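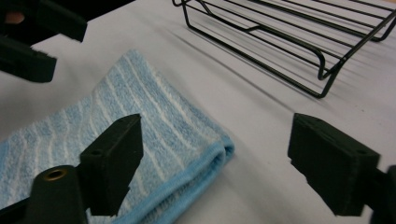
Equipment Review: Skomier Paired Hand-Held Grippers for Demonstration Learning
Prepared for the Parkeck Centre for Applied Automation, Florolthorpe
Category: research tools, manipulation

Summary

The Skomier is a pair of hand-held parallel grippers, each carrying its own camera, intended for recording human demonstrations from which a manipulation policy can be trained. The Centre assessed the product over one term as a possible replacement for leader-follower teleoperation in its household textiles program. It is recommended for cloth handling and light tabletop work, with reservations concerning the finger pads and the calibration software.

Background to the assessment

The Centre's earlier textile work relied on teleoperated arms. Operators found folding tasks slow and tiring under that arrangement, and the resulting trajectories contained long pauses that the learned policy then reproduced. The Rahimi method, on which the Skomier's processing pipeline is based, dispenses with the robot during collection. The operator's wrist-level view and the opening width of the fingers are recorded directly, and the trajectories are later retargeted to whichever arm is available.

The central claim of the method is that a policy trained on wrist-view footage will transfer to a robot fitted with matching fingers without further tuning. The assessment was designed to test this claim on a single class of object, namely folded microfibre towels, with ordinary kitchen articles left on the table as distractors.

Collection

Operators recorded 500 demonstrations, of which 412 passed the pipeline's automatic checks. Most rejections arose from lost tracking when one gripper passed close in front of the other's camera. The supplied manual treats this as a matter of operator technique. In the Centre's view it is a limitation of the tracking software and ought to be described as such.

A pale, uniform tabletop offers very little for visual tracking to hold on to. Objects with strong edges, such as a wire cooling rack, improved the rate of successful recordings noticeably when they were kept within view. Laboratories with plain white benches should plan accordingly.

Handling and construction

The wide opening of the fingers is well suited to textiles. An operator can approach a folded edge with both pads clear of the fabric and keep the fold in sight between them until the moment of closing. The view obtained in this position is the most useful feature of the design, as the pads and the cloth appear together and the policy receives their relative position directly.

The pads themselves are less satisfactory. Their matte faces gripped looped microfibre well but performed poorly on smooth cotton, and the edges of one pair were visibly rounded by the end of the term. Replacement pads are sold only in sets of 4. The Centre would favour softer pads as a standard inclusion.
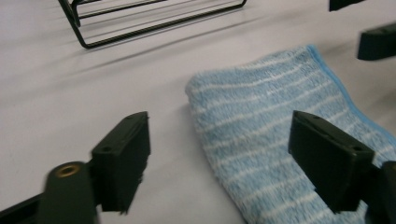

Results

The policy was trained on the accepted demonstrations and evaluated on a bimanual arm station over 189 trials. Single folds begun from a neatly laid towel were completed reliably. Performance fell away where the towel had been folded beforehand, the usual error being that the fingers took hold of the upper layer alone. Changes in the colour of the cloth had little effect. Moving the rack from one side of the table to the other had more effect than expected, which suggests that the policy had come to rely on it as a landmark.

The transfer claim is therefore supported in part. No tuning was required to move from the hand-held units to the robot, and this represents a considerable saving in staff time. The generality of the learned behaviour remains dependent on the variety of layouts recorded, and the accompanying literature gives too little guidance on this point.

Software and documentation

Installation was straightforward. Calibration of finger width must be repeated whenever a pad is changed, and the program does not warn the user if this step is omitted. Several recordings were lost in April for this reason. Export formats are open and adequately documented.

Recommendation

Suitable for purchase by groups with an existing bimanual station and some experience in policy training. Groups working chiefly with smooth fabrics should request sample pads before ordering. The Centre will retain its units and intends to repeat the trials with the distractor objects rearranged between recordings.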